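Notes on the pedestal table, posted 1/19/09 in instalments, so as to spare the people who only follow me for the allotment.

Background: the old side table gave up in September. It had been leaning for years in a way we called character. Then Wahyudi put a casserole on it.

The replacement is a Girnota. Round top, one leg up the middle, a cross for a foot. Bought from Manninen, who deliver anywhere except our street, so it came home on my lap on the bus.

The leaflet has no words at all. It has a small bald man who is sad next to a hammer and happy next to another small bald man. I took this as a suggestion to ring Wahyudi, who was out.

You build a pedestal table upside down. Everyone knows this and everyone starts it the right way up anyway. I had the leg standing on the cross, looking very smart, before I noticed I'd have to get underneath with a screwdriver and hold the top on with my head.

So: start again. Top goes on its back with the rim up, like a tray. Post in the middle. Cross on the end of the post, where it looks like something you'd hang a mobile from.
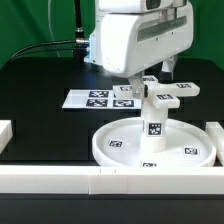 Ulla Karppinen: don't tighten anything until all of it is on, I did my cross up first and the whole table has had a list to port for 9 years

Ulla, noted, and thank you. I had of course already tightened something. Undone now.

The list is a real worry, mind. A table with legs at the corners can be a bit wrong and you slide a beer mat under it. A table on a post is either straight or it's a sculpture.

Also nobody in the trade will commit to what the cross is called. The leaflet calls it nothing. Manninen's website says "base element". My mother says "the feet". I'm going with the cross.

Things I've learned about the cross so far: it looks the same whichever way round you hold it, and it isn't. The hole has a flat side. The post has a flat side. You can guess how the evening went.

I spent 20 minutes turning it a quarter at a time and swearing in between. When the flats finally met it dropped a tiny bit and made a noise like a fridge door. Lovely noise. I took it off and did it again.

Tip for anyone doing this alone: hold it by the middle. If you hold a cross by one of its arms, the rest of it goes wherever it likes, and what it likes is your chin.

Second tip: look straight down on it before you let go. From the side everything looks upright. From above you can see whether the post is in the middle of the round bit or merely somewhere near it.

Saimi Ojala asks whether the rim is meant to be on the top or the underside when it's finished. Good question. On mine it faces the floor, where it hides the fixings and will collect fluff until one of us dies.

I prefer it upside down, if I'm truthful. With the rim up you could keep keys in it. There's a post in the way, but there's a post in the way of most things.

Brief pause for soup.

Back. While I was eating I read the guarantee, which is good for 2 years and doesn't cover "incorrect loading". I'd like the word casserole in there so we all know where we stand.

The bolt bag had come open in the box, so one bolt was under the cardboard and the washer was in my sock. I don't know how long it had been in my sock. I'd walked to the kitchen and back on it and blamed the floor.

Right, the actual fixing. Long bolt goes down through the hub of the cross and into the post. The key that comes with it is the length of a hairpin and made of something similar. I've got a proper set from Vetitz somewhere, in the drawer with the batteries that might be dead.

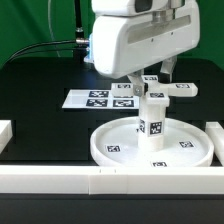
The drawer won, so hairpin it was. Quarter turns, with a breather between them. You get into a rhythm, as I imagine people do when digging tunnels.

I kept one hand pressing on the hub the whole time. If you don't, the cross lifts as the bolt bites and you end up with a gap you can post a letter through. I had the gap on the first go. I posted a receipt through it to be sure.

Second go, no gap. I ran a fingernail all the way round, the way a man does on television before telling you your extension has to come down.

Jouko Kuusisto wants to know why I don't just buy them ready made. Jouko, the ready-made one costs 40 more and you don't get the sock business.

He also says the one in the café at Dumedgate has been rocking since it opened. I've sat at that table. You have to drink in time with whoever's opposite.

Turning it over. This is the step with the two bald men. I did it with one, by lying the whole thing on its side and sort of walking it up. The rim rolls beautifully. It rolled beautifully as far as the skirting board.

It's up. It's standing. I'm looking at it from the doorway in case it's shy.

Wobble test, stage one: a finger on the edge. Fine.

Stage two: a mug, empty. Fine.

Stage three: a mug, full. Fine, but I'd put it in the middle, right over the post, and Samah Chraibi has pointed out that a bar stool could manage that.

Moved the mug to the edge. There's a small give in one direction only, towards the window. The cross is the same length all round, I got the tape out, so I'm calling it the floor. Our floor's been guilty of worse.

Gave the bolt another half turn, which meant lying down with my cheek on the carpet. Found the lid of a pen I threw away last year.

Less give. I could chase the rest of it, but I know how that ends, and it's with a hole in the table.

For the next person, then: top down, rim up, find the flats, press on the hub, leave it all slack until the end. Check both socks.

Wahyudi's just come in, put his keys on it and said "oh, was that hard?"

He's asking what's for tea. It's the casserole. It's going on the floor.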